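Measuring the True Field of an Eyepiece by Star Drift

The field quoted on an eyepiece box is usually the apparent field. Dividing it by the magnification gives only a rough true field. Timing a star gives a better number and needs no extra equipment beyond a stopwatch.

1. Pick a star close to the celestial equator. Mintaka in Orion works well in November once it has cleared the haze.

2. Focus, then place the star just outside the east edge of the field. Turn off the drive, if there is one.

3. Start the watch when the star appears. Stop it when the star vanishes at the opposite edge. It must pass through the center. If it misses, discard the run.

4. Repeat until you have 6 good runs and take the mean.

5. Multiply the mean time in seconds by 15, then by the cosine of the star's declination. The result is in arcseconds. Divide by 3600 for degrees.

My 30 mm Bergmann in a 600 mm refractor gave a mean of 600 seconds on Mintaka. The cosine is close enough to 1 to ignore. 600 x 15 = 9000 arcseconds, or 2.5 degrees.

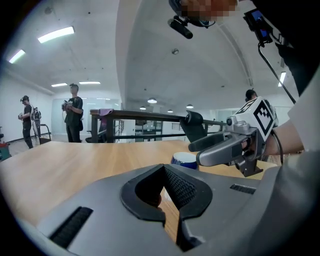

The field stop diameter follows from the same figure: divide the true field in degrees by 57.3 and multiply by the focal length. For my eyepiece this gives 26.2 mm. The edge you time against should be sharp. Think of the blue-and-white cup on the table, where the white rim marks where the cup ends. If the field edge is soft, take the moment the star is fully gone, and use the same rule for its first appearance.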